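How a Song Gets Onto a Concert Stage

By Thomas Bianchini
Last updated: August
Print this page | E-mail this page

When you go to a concert, the band walks out, the lights come up and the music starts. It can look as if the players just showed up and began. Most of the work happened earlier in the day, and a lot of it was done by people you never see.

This page follows one concert from morning to night. The band is called Closteson. It has four members, and it is playing at the Prumton Theater, which has 380 seats.

The morning: load-in

The truck pulls up at the back of the theater at 9 a.m. Getting the equipment off the truck and onto the stage is called load-in. Amplifiers, drums, speakers and microphone stands all travel in hard cases with wheels.

The people who do this work are called the crew. Some of them travel with the band from town to town. Others live nearby and work at the theater. Before they start, the stage manager tells everyone where things go. Drums usually go near the back. The singer's microphone goes at the front.

What does a microphone do?

Sound is made of tiny, fast movements in the air. When a singer sings, the air shakes. Inside a microphone is a thin part that shakes along with the air. The microphone turns that shaking into an electrical signal, and the signal runs down a cable.

The signal is very weak. It has to be made stronger before it can move a big speaker. The machine that makes it stronger is called an amplifier. The speaker then does the opposite job of the microphone. It takes the electrical signal and turns it back into shaking air, and that is what you hear.

The mixing board

All of the cables lead to a mixing board. This is a wide table of knobs and sliders, usually set up partway back in the audience. The person who runs it is called the sound engineer.

Each microphone and instrument has its own slider. Push the slider up and that sound gets louder. Pull it down and it gets softer. If the guitar is covering up the singer, the engineer can bring the guitar down a little.

The engineer sits out with the audience for a good reason — what sounds right on the stage may sound wrong in the seats.

The afternoon: sound check

At 4 p.m. the band comes in for sound check. This is a short practice with all of the equipment turned on. The drummer goes first and hits one drum over and over while the engineer listens. Then come the bass, the guitar, the keyboard and the voices. Last of all, the whole band plays part of a song together.

Sometimes you hear a loud squeal during sound check. It is called feedback. It happens when a microphone picks up sound from a speaker and sends it back to the same speaker, again and again. The engineer can fix it by turning something down or by moving the microphone.

An empty theater also sounds different from a full one. People and their clothes soak up sound. A room with nobody in the seats is more echoey, so the engineer will make more changes once the audience is there.

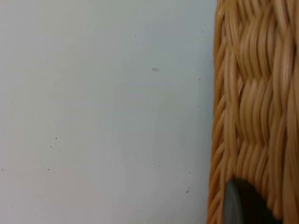

The set list

Before the show the band writes a set list. This is the order of the songs for the night. Many bands start with a fast song that people know. Slow songs often come in the middle, when the audience is ready to sit and listen.

The list is taped to the floor near each player's feet. It is printed in large letters so it can be read in dim light. Closteson plays 7 songs before the break at Prumton and a longer set after it.

The evening: the show

The doors open an hour before the music. During the show the engineer keeps moving the sliders. A second person runs the lights and follows a list of cues. A cue is a signal to do something, such as turning the stage blue when the chorus begins.

After the last song, people may clap and call for more. If the band comes back to play again, the extra song is called an encore.

Then everything goes back into the cases and onto the truck. This is called load-out. The next stop is Poratbridge, 200 miles away, at a bigger hall with 969 seats. The crew will set it all up again there on Monday.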